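How to teach a machine to handle a sock: a home guide

Kusetti Workbench Notes
Reading time: 7 minutes

Can a machine do the laundry yet? It can wash and it can dry, and it has done both well for decades. The bit in the middle of the living room with the basket and the odd socks is still ours. I've spent most of the winter trying to hand that last bit over, and I have never had so much fun with hosiery!

This guide covers the first stage, which is showing a machine how the job is done. You do the chore yourself with a pair of hand-held grippers, record it, and later a policy (the program that decides how the robot moves) learns from your recordings. You don't need a robot arm for any of this.

Why start with socks

A mug keeps its shape when you pick it up. A sock doesn't. It folds over, rolls, hides its own opening and looks different every time you put it down. Shirts are worse again, but a shirt needs a big table and long arms. Socks are small and cheap, and if your machine can find the cuff and the toe of one, you've learned a lot about cloth in general.

Go for low-cut or ankle socks in a plain, light colour to begin with. Black socks against black gripper fingers are miserable to work with, so leave them for later.

Step 1: Set up the table

Use a small table with a plain top and enough room to walk around it. Tape it down at the corners, because you will bump it. Pale wood is fine, though watch for glare from a window or lamp. If one part of the top shines white on your recordings, move the lamp before you do anything else. Run your cables off the near side and leave enough slack to reach the far corners with both hands.

Step 2: Practise the two-ended hold

Most sock work comes down to holding one end still while the other hand does something. Take the cuff with one gripper and bring the other in to the toe. Come in low and slow. If you jab, the toe bunches up and you have to start again.
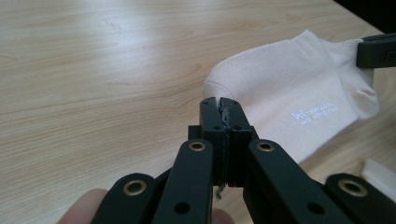

One gripper on the cuff, the other at the toe.

Close the fingers gently. Human fingertips feel the fabric slide and tighten up without being asked, and your gripper has none of that, so you learn to read the cloth by eye. It feels clumsy for the first hour and then quite suddenly it doesn't.

Keep an eye on the pads too. Grip pads fray with use and they collect fluff. I check mine between sessions and replace them when the fabric starts to slip. The Hivlow pads I use now wear out faster than the old ones but hold fine knits much better, and I'm happy with the trade.

Step 3: Start with the jaws open

Begin each recording the same way: sock down, jaws open, nothing held. Wait a beat, then move. A clean start makes it far easier to trim the recordings later, and it shows the machine what a sock looks like before anyone has touched it in that round. 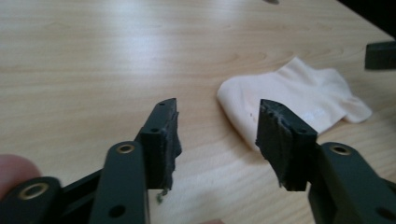

Change the starting shape every time. Flat, rumpled, folded double, toe toward you, toe away. It's tempting to smooth each sock out nicely first, and that's the habit to break, as no sock ever came out of a dryer looking neat. My first batch was 100 recordings of beautifully laid-out socks, and the policy trained on it was lost as soon as it met a wrinkle.

Step 4: Move on to pairs

Once single socks feel easy, put two down and work through the whole chore: find both, flatten them, line them up, fold. Keep each attempt short. If a grasp goes wrong, don't stop the recording. Let go, try again and carry on, so the machine gets to see a recovery as well.

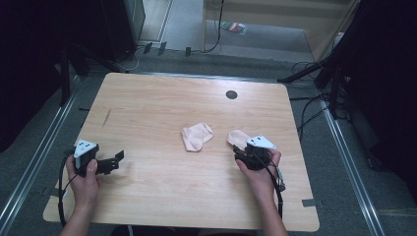 Eskola Home Automation Reader, Issue 6, page 70

Step 5: Sort and label

Watch everything back at double speed and sort it into three folders: good, messy but finished, and bin. Keep the messy ones! They turned out to be the most useful of mine. Name each file by the starting shape so you can see which ones you're short of.

So, can they do it yet?

Partly. My Uvness arm can pick up a single light-coloured sock from a bare table more often than not, and it can lay it flat if I'm patient. Pairing is hit and miss. Turning a sock right side out is well beyond it, and a full basket is a fair way off. I can still fold the whole family's socks before it finishes its first pair.

But last April it couldn't find the cuff at all, and now it goes straight for it. If you've got a spare table and a drawer of old socks, have a go. Towels are next on my list, starting with face washers.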